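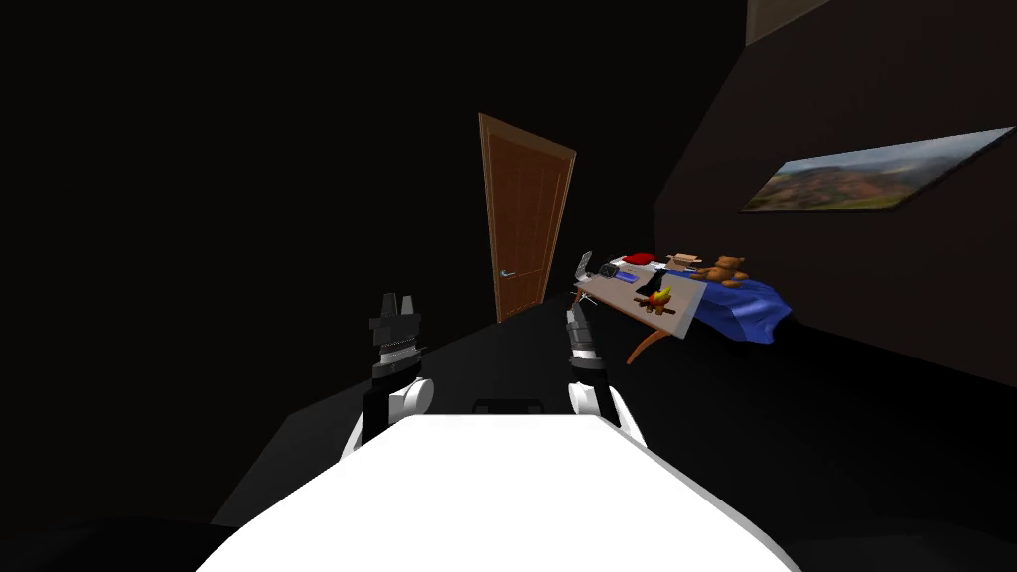 Contrôle de sécurité avant réouverture -- salle commune et annexes, résidence Wullemport

Version commentée, parce qu'on m'a reproché l'an dernier de rendre une feuille avec des croix et rien d'autre. Vous l'aurez voulu ! Je reprends l'ordre de la vieille grille, celle qui était punaisée dans le local ménage, avec mes remarques au fil de l'eau. Les croix, c'est OK. Les ronds, c'est à revoir. Quand il n'y a rien, c'est que je n'ai pas pu vérifier (clé manquante, en général).

Passage fait en janvier, entre 9 h et midi et demi, avec un thermos et une lampe frontale qui m'a lâchée au sous-sol.

1. Accès et cheminements

Porte principale, ouverture vers l'extérieur : X
Elle s'ouvre bien, elle se referme mal. Le ferme-porte siffle et laisse le battant à trois doigts du chambranle. Ce n'est pas dangereux, mais on chauffe le parking. J'ai resserré la vis de réglage d'un quart de tour et ça va un peu mieux, sans plus.

Porte de secours côté jardin : O
La barre antipanique fonctionne, je l'ai essayée quatre ou cinq fois de suite pour être tranquille. Par contre, dehors, quelqu'un a rangé les bacs à fleurs pile dans l'axe ! On ouvre à moitié et on tape dans les géraniums (enfin, ce qu'il en reste en hiver). À déplacer avant la réouverture, et pas "dans la semaine qui suit". Il faut être deux, ils pèsent un âne mort.

Couloir vers les toilettes : X
Dégagé. Le paillasson qui rebiquait a été enlevé, merci à la personne qui s'en est chargée. Si on en remet un, je le voudrais encastré ou avec un dessous antidérapant, sinon je repasse en rouge direct.

Marche entre la salle et l'office : O
La bande contrastée se décolle du côté gauche. J'ai appuyé dessus, elle tient dix secondes et elle se relève. On nettoie, on laisse sécher, on recolle une bande neuve. Le modèle Fustent en rouleau convient très bien, il en reste la moitié d'un dans le placard du compteur.

2. Éclairage

Éclairage général : X
Tout s'allume. Un tube met du temps à démarrer au fond, il clignote puis il se décide. Je le note pour la prochaine commande.

Blocs de secours : O
J'en ai testé 13. J'ai coupé au tableau, attendu, fait le tour. Celui au-dessus de l'office s'éteint au bout de quelques minutes, batterie fatiguée à mon avis. Les autres tiennent. Pour la suite, je propose qu'on écrive au marqueur la date de changement de la batterie à l'intérieur du capot, ça évitera de jouer aux devinettes à chaque visite -- Régis le fait chez lui et ça marche très bien.

Éclairage du perron : X
La cellule réagit. J'ai mis la main devant, puis mon bonnet.

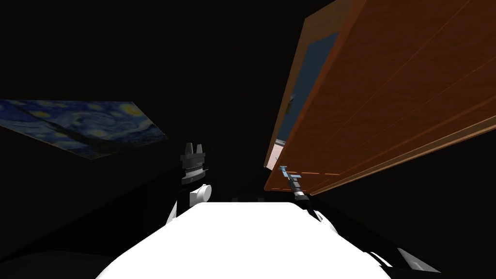 3. Électricité

Tableau fermé à clé, repérage lisible : O
Fermé, oui. Lisible, c'est vite dit. Il y a trois étiquettes "prises salle" et une étiquette "Tshabalala", du nom de l'ancien traiteur qui avait fait tirer une ligne pour ses fours. La ligne existe toujours, elle est alimentée, et elle arrive sur une prise derrière le grand frigo. Tant qu'elle est sous tension il faut qu'elle soit étiquetée correctement : "office, derrière frigo", point.

Bouton test des différentiels : X
Les deux déclenchent franchement. J'avais prévenu au premier étage, ce qui n'a pas empêché un monsieur de descendre me demander ce que je fabriquais avec sa télévision.

Multiprises : O
Ah, les multiprises ! J'en ai retiré une qui était branchée sur une autre, derrière l'estrade. Elle est dans mon coffre de voiture et elle n'en sortira que pour la déchetterie. Si on manque de prises à cet endroit, on fait poser une double et on n'en parle plus. Je demande un prix à Etis, qui avait fait l'office proprement.

Câbles au sol : X
Rien qui traîne dans le passage. Penser à racheter du passe-câble avant la chorale, qui arrive avec son clavier et sa rallonge de jardin.

4. Incendie

Extincteurs, accessibles et signalés : X
Accessibles tous, goupilles en place, aiguilles dans le vert. J'ai passé un coup de chiffon parce que ça me démangeait. Celui de l'entrée est un peu haut pour moi, et je ne suis pas si petite que ça. À la prochaine visite du technicien, lui demander si on peut descendre le crochet.

Plan d'évacuation : O
Il montre encore la cloison qui a été abattue. On y voit aussi un vestiaire qui est maintenant un placard à chaises. Il faut le refaire, et en profiter pour l'imprimer plus grand : sans mes lunettes je n'y lis que le mot "plan".

Détecteurs : X
Essai au bouton, tous ont sonné. J'ai encore l'oreille gauche qui bourdonne au moment où je tape ces lignes.

Affichage de la capacité : O
Le panneau annonce jusqu'à 30 personnes, le règlement intérieur collé juste à côté en annonce 19. Lequel des deux est le bon ? Je n'en sais rien et c'est bien le problème. Je penche pour le règlement, qui est plus récent, mais il me faut le papier du dossier. En attendant on s'en tient au chiffre le plus bas et on le dit à ceux qui réservent. Oui, même pour les anniversaires.

5. Office et petit matériel

Arrivée de gaz : supprimée, bouchon en place : X
Rien à dire. Un coup d'eau savonneuse sur le bouchon, pas une bulle.

Eau chaude : O
Brûlante au robinet de l'office. J'ai baissé le thermostat d'un cran, je repasserai voir. Pour le lavabo des toilettes c'est correct, on peut y laisser les mains.

Trousse de secours : O
Complète sur le papier de l'inventaire, beaucoup moins quand on l'ouvre. Il manque les compresses, la couverture de survie est déchirée et le sérum physiologique est périmé. J'ai laissé la liste des achats dans la trousse, avec un double dans la boîte aux lettres du gardiennage.

Escabeau : X
Stable, patins neufs. L'autre, le vieux en bois, je l'ai mis hors service avec du ruban autour des marches. Ne l'enlevez pas pour "juste changer une ampoule", s'il vous plaît !

Chaises pliantes : X
Essayées par lots, en m'asseyant dessus. Deux ont le rivet qui prend du jeu, elles sont à part contre le mur, retournées. On peut sans doute les réparer, j'ai connu pire.
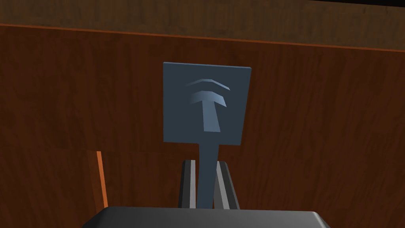

Josiane Lemaire

Complément après relecture avec Régis Hoarau, qui a fait le sous-sol à ma place le temps que je retrouve des piles.

Sous-sol, main courante : O
Il a secoué, ça bouge dans le virage. Deux chevilles à reprendre dans le mur, il veut bien s'en occuper s'il a la perceuse un samedi -- enfin, un jour où les voisins ne font pas la sieste.

Sous-sol, stockage : O
Pots de peinture entamés sous l'escalier. Je les avais déjà signalés, ils ont fait des petits depuis. Tout part à la déchetterie avec la multiprise.

Sous-sol, humidité : X
Une auréole ancienne au pied du mur nord, sèche au toucher d'après lui. Il a tracé le contour au crayon, on comparera la prochaine fois.

Local poubelles :
Pas vu, pas de clé. Si quelqu'un a le double avec le porte-clés jaune, qu'il le dépose à l'accueil, je ne poserai aucune question.

Pour la réouverture, je bloque sur les bacs à fleurs, la bande de la marche, le bloc de secours de l'office et l'affichage de la capacité. Le reste peut suivre dans le mois. Je repasse dès qu'on me dit que c'est fait, plutôt vers 14 h, et je veux bien un café.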